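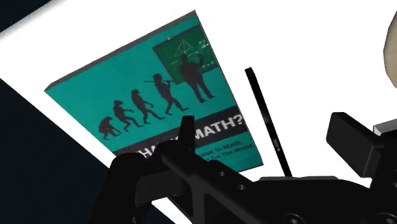 *Fig. 1. Wrist view in the simulator, with the teal book and the gripper.*

## Unit 3: Collecting examples for the book task

Course notes, Olga Henriques. Please read before the lab.

In this unit we teach a policy to pick up one book from a white surface. The policy learns only from what we record, so the quality of the recordings matters more than the size of the network. Each group will collect 500 episodes in Stala, our simulator.

**What is one episode.** It begins when the arm leaves the home pose and ends when the book is lifted and held for 3 seconds. Every step stores the wrist image, the joint positions and the gripper command.

**What to vary**

- the angle of the book (in Fig. 1 it lies on a steep diagonal)
- the start position of the arm
- the other objects on the surface
- the cover - use all 9 textures from the Kubo folder

Look at how the left finger covers a part of the title in the figure. Such views are normal and you must keep them. If you delete them, the policy will never learn what to do when the gripper hides a piece of the object.

**Failed grasps.** Save them in a separate folder with the label `fail`. Last June one group mixed them with the good episodes, and we needed to repeat the training from zero.

**Test split.** Keep 7 book poses out of the training set completely. Shigeru Oda will give the list of poses to each group at the start of the lab.

Before you upload, replay a few episodes at normal speed. Long pauses of the operator are also learned by the policy - cut them or record again.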